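Reseñas > Software > Simulación y control

Ruvix 4 tras un mes de uso: el simulador bien, el planificador a ratos

Lo instalé para sustituir a Mundar, que llevábamos arrastrando desde hace años. Licencia de un puesto, Linux, gráfica normalita. Escribo esto entre dos pruebas, perdón por el desorden.

Instalación. Un paquete, una dependencia rota (la de siempre, el parser de URDF) y a correr. Media mañana. Con Mundar fueron dos días y una llamada.

Simulador. Lo mejor del producto, sin duda. Carga rápido, no se cae y la cámara de muñeca se configura en un fichero de texto, sin menús. Lancé 237 agarres seguidos con piezas finas y no hubo ni una explosión de contactos. El que venga de otros motores sabrá lo que vale eso.

El render es decente. Las vetas de la mesa salen algo borrosas, pero para entrenar percepción me sobra. Las piezas negras sobre pinza negra son otra historia: el segmentador que trae de serie se come el borde y te devuelve pieza y dedo como una sola cosa. Hay que bajar el umbral a mano, y el parámetro no esta documentado. Me lo chivó Femi Oyelaran en el foro, gracias.
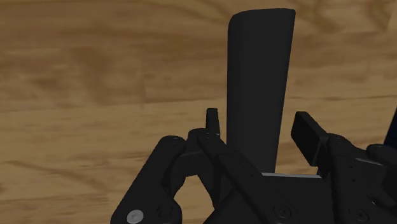

Planificador

Aquí flojea. Con la pieza de pie entre los dedos y hueco a los dos lados, lo lógico es cerrar y punto. Pues no: a veces recalcula la aproximación entera, retrocede y vuelve a entrar casi por el mismo sitio. Con la semilla fija pasa menos. De 50 intentos con la configuración por defecto, se lo vi hacer en demasiados como para dejarlo solo por la noche.

El control de fuerza bien, eso sí — suave, sin rebotes, y el límite se cambia en caliente. El plugin de Soltani para exportar trayectorias funciona a la primera. El de Rillum no consegui ni compilarlo.

Visor de registros

Feo pero útil. Sincroniza cámara, articulaciones y contactos en la misma línea de tiempo. A partir de 4000 pasos se arrastra y hay que trocear el episodio. Buscar por evento, imposible. Exporta a CSV, menos mal.

Lo que falta

Documentación en general. Ejemplos con dedos asimétricos. Un botón de deshacer en el editor de escenas, por favor, que estamos en 2026.

Precio

94 euros al mes por puesto. Caro si solo quieres planificar, razonable si vas a vivir en el simulador.

Nota: 7 sobre 10. Renuevo hasta septiembre y si el planificador sigue igual, me lo pienso.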